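**Innes handling project: progress note, May**

Quick one before the quarterly call. Full report follows when the travel claims are in.

**Where we are**

- Hand-held gripper collection: running. 393 usable demos logged, target for this phase is 740. Behind, but the rate picked up after the demo day.
- Replay on the arm: not started. Waiting on the mount from Cleton, now promised end of month.
- Spend: on budget apart from travel, see below.

**Demo day at Pludico, Wednesday**

Went over to Pludico's Middale site with our own grippers and cables. Set up by 9:30, first visitors in just after 10. Mostly people from packaging and bottling lines, a few students in the afternoon. 143 signed in at the door, more than Pludico had planned for and they ran out of badges before lunch.

Format was simple. Short talk, then hands on. Visitors picked up a gripper, did a pick and place with whatever was on the table, we played the recording back to them on the laptop. That last bit was what people liked. Several came back with a colleague and did it again.

What worked:

- Light objects, caps, small boxes. New users got the hang of it in two or three goes.
- Marker calibration at the start of each session. Quick, and it held up all morning.
- Having a spare unit charged and ready. Used it twice.

What didn't:

- Tracking dropped when people turned fast toward the windows. Same problem as in our own lab. Needs a fix before the next outside event, blinds if nothing else.
- Weight. Two people said their wrist was tired after one session. Fair comment, we hear it from our own operators too.
- Wifi. Gave up on it by 11 and copied files by hand, wich cost us most of the lunch break.
- Consent forms. Too long. People skimmed them. Will cut to one page. 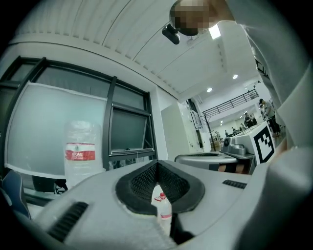

*Demo day, Middale: gripper in the foreground, small red-capped bottle at the opening, more kit and people further back.*

**Follow up**

Three firms asked for a second visit. One bottling line wants to know if the gripper copes with thin-walled bottles. We said we would test and get back to them, no promises made. Pludico offered the room again in the fall, free of charge.

**Money**

Van hire and one night's lodging came to $2,000 all in. This was not in the original travel line. Asking to move it from the unspent equipment line, no new money needed. Please confirm by email so we can can close the claim.

**Next**

- Fix tracking near windows, retest
- One page consent form, draft to you first
- Chase Cleton for the mount
- Thin bottle test, results in the next note
- Get to 740 demos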